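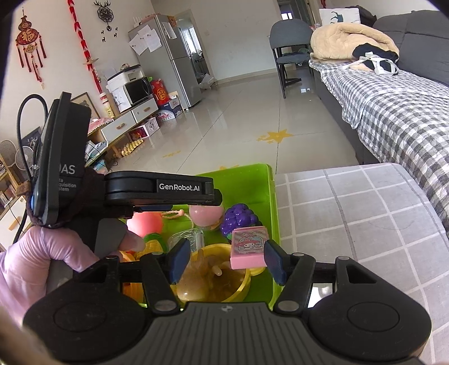 Setting up the straps on your Favevent

Okay, your bag is out of the box and you've pulled the paper stuffing from the main compartment. Grab the shoulder strap and the little cloth pouch with the hardware. I do this part at the kitchen table with a towel down, so the buckles don't scratch anything.

1. Lay the bag on its back with the flap closed. The two side rings should point up toward you.

2. Clip the buckle end of the strap to the left ring. Push until it clicks, then give it a good tug (a really good one!).

3. Run the plain end through the right ring from the outside in, and fold it back on itself.

4. Line up the holes and push the screw stud through both layers. There are 14 holes, and I'd start with the middle ones unless you're very tall.

5. Tighten the stud by hand, then a quarter turn with a coin. Stop there.

Caution: Please don't use a power driver on the stud. The leather will pucker around the hole and it won't flatten out again, no matter how much conditioner you rub in.

6. Put the bag on with a few books inside and walk around the house for a bit. New leather gives a little, so you may want to move up one hole after a week or two.

Note: The wide strap from the older Brotard bag fits these rings too, but it needs the long stud – order part 402 for that. The short one will feel fine at first and then work itself loose.

If a hole is too tight for the stud, wiggle a pencil tip through it from the back. I still do that on mine.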